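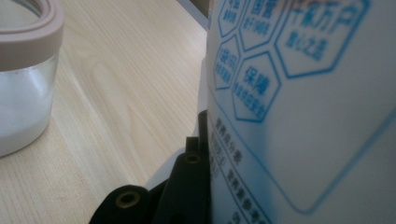 3.2 Collecting demonstrations by hand

All demonstrations for the pouring tasks were collected with a pair of hand-held grippers. The operator stands at a table, holds one gripper in each hand, and carries out the task directly. No robot is present during collection. The finger geometry of the hand-held device matches that of the grippers on our two-arm platform, Qaisi, so that a grasp found by a person is one the arms can also reach. A camera on each device records what happens near the fingers.

We chose this method after a pilot in which the same tasks were driven by remote control through Zaltach, our in-house teleoperation software. Remote control has one clear advantage: every recorded motion is by definition one the robot can perform. For rigid objects on a flat surface it worked well. For soft packages it did not. Operators could not feel how much a package gave under the fingers, and they tended to either drop it or squeeze it too hard. They also moved in short steps with long stops between them, and a policy trained on those recordings copied the stops.

With the hand-held devices, the operator feels the load through the handle and corrects the grip early. The motion is continuous, and a new operator needs only a short practice period before the recordings are usable. The price is paid later, when the hand motion has to be mapped to the arms and some of it turns out to be out of reach. Section 3.4 covers how those segments are found and removed.

The full set contains 406 demonstrations, of which 200 involve a soft package and the rest a rigid container. Collection ended on 3 May 2025. Operators were told which object to pick up and where its contents should go. They were not told which hand to use, how high to lift, or how fast to pour. We wanted the variation between people to be in the data, and the only fixed rule was that both grippers had to start open and end open. 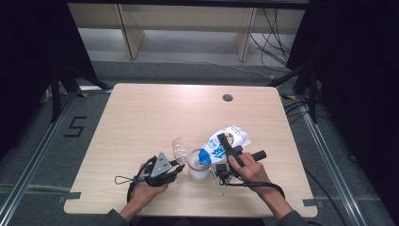
Figure 3. Two-handed pouring with the hand-held grippers.

Zdeňka Hrubý objected to that rule in her comments on a draft of this section. Starting and ending open is easy to check, she wrote, but it says nothing about the part of the task that matters, and a person who lets go too soon will pass the check just as well as one who pours properly. She would have asked every operator to hold the package still over the cup for a moment before tilting it, so that each recording had a clear point where the pour begins.

We considered this and tried it on a small number of recordings that are not part of the set. The hold did make the start of the pour easier to label. It also changed the way people poured. Operators who had been asked to hold still began to treat the task as two separate tasks, and the tilt that followed was faster and less even than before. We kept the original rule and labeled the start of the pour by hand, using the angle of the gripper as a guide. Her point about early release is a fair one, and we return to it in Section 5, where it accounts for part of the failures on soft packages.

3.3 Grasping soft packages

A soft package is harder to pick up than it looks. Its shape depends on how full it is and on how it was last set down, and the best place to grip it moves as the contents shift. In a rigid container the fingers stop when they meet the wall. In a pouch they keep going, and the liquid is pushed toward the opening.

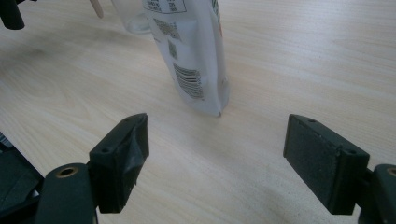

For this reason we record the finger opening throughout the approach and do not reduce it to a single open or closed value. The policy predicts the opening at each step along with the gripper pose. In early tests with a two-state command, the arms closed at full speed on every object. That caused no trouble with jars and ruined most of the attempts with pouches.

Operators developed two ways of taking a pouch. Some came in level with the table and closed slowly around the middle. Others came in from above and took it near the top seam, where there is less liquid to displace. Both appear in the training data and we did not filter for either one. The trained policy mostly uses the first, and switches to the second when another object stands close beside the package.

Before training we removed 26 demonstrations. In most of these the camera view was blocked for a large part of the pour, and in the others the tracked pose jumped. Tracking was handled by Trudora, with the settings given in Appendix B. We did not remove recordings in which the operator missed a first grasp and tried again. A policy trained only on clean grasps has no example of what to do after a miss, and in the pilot the arms would carry on to the cup with nothing between the fingers.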